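Stiltstead Opens Its Doors to Anyone With a Pile of Laundry and No Plan

Reading time: 3 minutes

For release 15 June 2025

I run Stiltstead, a small home-skills workshop in Omirar, and I'm very happy to tell you that our folding classes are open for sign-up as of this morning! We started in February with one class on a rainy evening, and I set out far too many cushions because I had no idea who'd come. Since then 426 people have sat on our floor and folded things with us. I still can't quite believe it.

The new program is called Kola, and it runs for six sessions. You learn to fold the plain stuff first – napkins, dish towels, pillowcases – and then we move up to the awkward things, meaning fitted sheets, hooded sweatshirts and those long table runners that never come out even. The whole course costs $79, and that covers a cloth set to take home. You don't need to bring a thing, although plenty of people show up with a bag of their own laundry and I'm all for it.

The first session is one flat rectangle of cloth and a soft place to put it. I like a dark red cloth on a pink quilted cushion for this, mostly because the edges are so easy to see against the pink. A cushion gives a little under your hands, too, so you slow down and pay attention to where your corners are going. Tables come later, in session three. 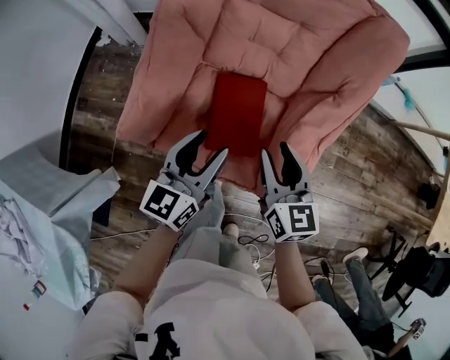

Stiltstead News, Issue 14

People ask me why we work down low on the floor. Part of it is that I learned to fold that way, kneeling next to a laundry basket in my grandmother's hallway, and part of it is that a plank floor is just a nice big surface (ours creaks, and I've grown fond of it). If kneeling is hard on you, tell us when you book and we'll set you up at a bench. The lesson is the same either way.

We've also got a new supplier, which I've been bursting to announce. Fakir, a small textile shop two streets over, is cutting and hemming all of the practice cloths for Kola. Their first delivery was 1621 pieces, and they're stacked up to the windowsill in our back hall as I write this. The colors are dark red, mustard, navy and a sort of mossy green. The mustard ones are going fast, so book early if you have your heart set on yellow!

And the cushions get some love this year. A good few of ours are fraying along the edges after so many evenings of use, so we're adding a mending night at the end of each course. Bring a needle if you have a favorite, or borrow one of ours. It's free for anyone who has taken a class with us, and there will be soup.

Kola classes take up to ten people, with evening and morning groups. Sign-up is at our front desk in Omirar or by phone during opening hours. Gift cards are available in any amount, and schools and clubs can ask for a group session at their own place – we'll bring the cloths and the cushions.

Reporters and bloggers are welcome to sit in on any first session. Please let the front desk know a day ahead so I can put out a cushion for you, and wear something you can kneel in.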